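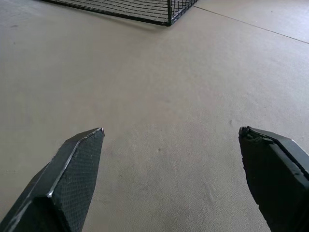
**Pale speckly floor in the back room – what do you all clean yours with?**

**kamran_b**

Evening all. I've been reading this board on and off for ages and have finally got a question of my own, so please be gentle with me. We moved into our unit at Elgate in the spring and the whole of the back room has one of those smooth matte floors, a sort of pale beige that goes grey depending on where you stand. It has a very slight mottle to it, almost pebbly if you get down on your knees and look along it, though you'd call it plain from standing height.

I love it. It makes the room feel twice the size and it's lovely and quiet to walk on. But I can't for the life of me work out how to look after it. The previous tenants left no paperwork apart from a boiler manual, and the letting agent only said "just mop it", and then I mopped it and got great swooping marks that showed up every time the sun came round in the afternoon. They went eventually, after I'd been over it again with plain warm water, but it took most of a Monday evening and my back hasn't forgiven me.

So, what does everybody use? And does it want sealing or polishing, or should I leave well alone?

Kamran Bakhtiari

---

**MrsPettigrove**

Hello Kamran, and welcome! Oh, I do know those swooping marks. Nine times out of ten it's too much cleaner in the bucket. The bottle says a capful and we all think well, a good glug won't hurt, and then it dries on the surface as a film and every stroke of the mop shows. I did our village hall kitchen like that for years before my daughter put me right.

What I'd do is strip it back with plain warm water, two goes, changing the bucket between, and then see what you've got. You may find you like it just as it is. After that I use a tiny drop of Julta floor soap (the green label, the lemon one is stickier for some reason) and a flat mop wrung out until my wrists complain.

---

**kobe_v**

I'd say the opposite on the soap, I'm afraid, with all due respect to Mrs P, whose advice on my oven door I still think of fondly. Soap is for floors that want feeding – old stone, oiled boards, that sort of thing. On a modern matte surface it only leaves something behind for the dirt to stick to. A neutral cleaner with no wax in it is what you're after. I've been buying the Brouwer one in the big can and it lasts me the best part of a year.

Do you know what the floor's made of, Kamran? Vinyl, lino, resin and painted concrete can all look much the same once they're down, and it does matter, particularly with lino, which hates anything too alkaline.

Kobe Verbeke

---

**MrsPettigrove**

It's a very mild soap, Kobe! But I take the point, and I did say a tiny drop.

---

**kamran_b**

Thank you both, this is already more than I got out of the agent. I'm embarrassed to say I don't know what it is. It isn't cold underfoot like tiles would be, and there's a thin straight line across it that looks like a join, though I haven't moved the big shelves to check behind them. Is there a way to tell without digging a hole in it?

---

**kobe_v**

Look for a threshold strip at the door, or a pipe that comes up through the floor, and see if you can get a peep at the cut edge. Sheet vinyl usually has layers, with the pattern sitting near the top. Lino tends to be the same colour most of the way through, on a woven backing. If there's no edge at all and it simply runs up to the wall, you may well have a poured floor, in which case lucky you.

Please don't do the thing with the hot needle that people recommend. I did that in my first flat and spent an hour explaining a small brown dot to the landlord.

---

**tansy60**

Hope you don't mind me joining in. We've got something very similar in the playgroup room, so ours gets paint, juice, sand and the occasional biscuit trodden right in. My routine for what it's worth:

- Soft broom first, every day, right into the corners. Grit is what dulls a matte floor, much more than spills do.
- Damp flat mop twice a week, clean water, barely any product.
- A proper going-over once a month with the furniture out.
- Felt pads under anything that gets dragged. Check them at half term, they wear down faster than you'd think.

I'd leave off polish completely. A well-meaning parent gave ours a coat of Vurnonano gloss one December as a surprise, bless him, and it looked splendid for a week and then it was patchy and slippery until Easter. Getting it off again was a dreadful job, and the children had to have their songs in the corridor.

---

**Dilwyn**

I'm going to stick up for polish, as somebody ought to. A *matt* dressing, put on thinly, does protect a busy floor, and it means you're wearing away the dressing and not the floor itself. The trouble comes when people slap gloss on. We've had it on the workshop floor for years and I can still wipe off a boot mark with a damp rag. You have to redo it now and again, I grant you, and you do have to keep everybody out while it dries, which in our house means sleeping with one ear open for the dog.

---

**tansy60**

I'll give you that, Dilwyn, a matt one is a different animal. I just wouldn't put it down before knowing what's underneath. And I'm not sure one quiet back room needs it.

---

**MrsPettigrove**

While we're on it, scuffs! For the dark rubbery kind you get off shoe soles, a clean tennis ball on the end of a broom handle. You just rub gently and up they come. I keep mine behind the pantry door and visitors always ask.

---

**kamran_b**

Right, I've been on my hands and knees with a torch. There's a metal strip at the door, and with the end screw loosened I could see a thin edge with more than one layer to it, the speckle being at the top. So vinyl, I think, going by what Kobe said? I put the screw back very carefully.

I've done the two rounds of plain water as well, and you should have seen the first bucket. The marks haven't come back so far, though it's been cloudy, so I'll reserve judgement until we get some sun. The plan is broom daily, damp mop with a splash of the Brouwer, no polish for now (sorry Dilwyn), and I've asked next door for a tennis ball.

---

**kobe_v**

Sounds like vinyl to me too. Go easy on rubber-backed mats, by the way, they can leave a yellow stain on it that no amount of scrubbing will shift. A woven one by the door is safer.

---

**Dilwyn**

No offence taken. Come back when you've had a winter's worth of boots over it and we'll have the conversation again.

---

**kamran_b**

I have a rubber-backed mat by the door. Going to move it now.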